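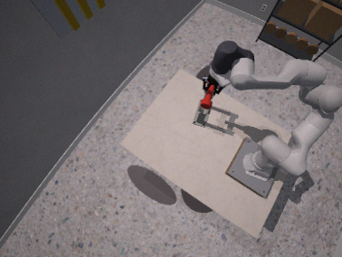

Opening point for the Tosetard talk: the job that changes first is the bench operator's, and it changes before any hardware arrives. At Follis the cell was laid out in simulation in June, and the operators were asked to review it then. In the rendered cell the arm stands at one end of the table and reaches diagonally across it, gripper pointing down with the red part closed between the fingers. Ask the room where a person would stand. Pause. Harish Poojary's crew had strong views on this, and the reach path was redrawn twice.

Next, numbers. The simulated run was 1413 cycles. Operators read the log in batches of 50 and marked every grasp they would have done differently. Chelsea Greenwood turned the marks into a change list. Do not read the list aloud; it is in the handout.

Then the staffing part. Two bench posts became cell posts. Same pay grade, different day: less lifting, more checking, and longer stretches of waiting. The waiting was the main complaint. Ívar Blöndal's shift asked for a second task during the run and got labeling.

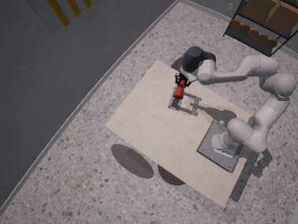
Who stops the cell when a grasp looks wrong? The operator on shift, without calling a supervisor first.

Spend time on that rule. At Sirnness the stop decision stayed with the line lead, and operators went on watching bad cycles finish. Follis wrote the rule into the job description before training began. Training takes almost 100 hours per person, half of it in the simulator.

If asked about cost, refer to Brynhildur Kjærgaard's slides in the afternoon session. If asked about the union agreement, say it covers the two cell posts only and is up for review.

Close on the open item: night shift has no trained backup yet.

14 shares
2 comments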